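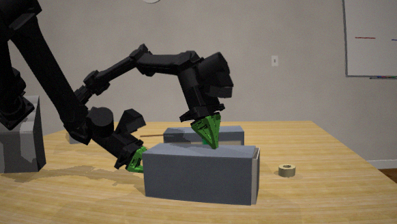 4.2 Lifetime of reset links

We requested password resets for 2086 test accounts spread over the Brosau and Plosgate mail services. Each link was opened once, left alone, and then opened again at fixed intervals. A link counted as live if the second visit still led to the form for setting a new password. Brosau refused every second visit. Plosgate accepted 128 of them, all on accounts where the first visit had ended without a new password being set.

The tokens themselves gave no sign of being guessable. We compared them with the set collected by the Montoya crawler in November and found no repeats. The weakness lies in the expiry check, which Plosgate runs when the form is sent but not when the page is loaded. In 56 cases the older link also stayed live after a newer one had been issued. We did not test Nistau, whose terms forbid automated requests.

Figure 3. Rendered view of two black robot arms and two grey boxes on a wooden tabletop.

Last updated: November

This site uses cookies. By continuing to browse you agree to their use.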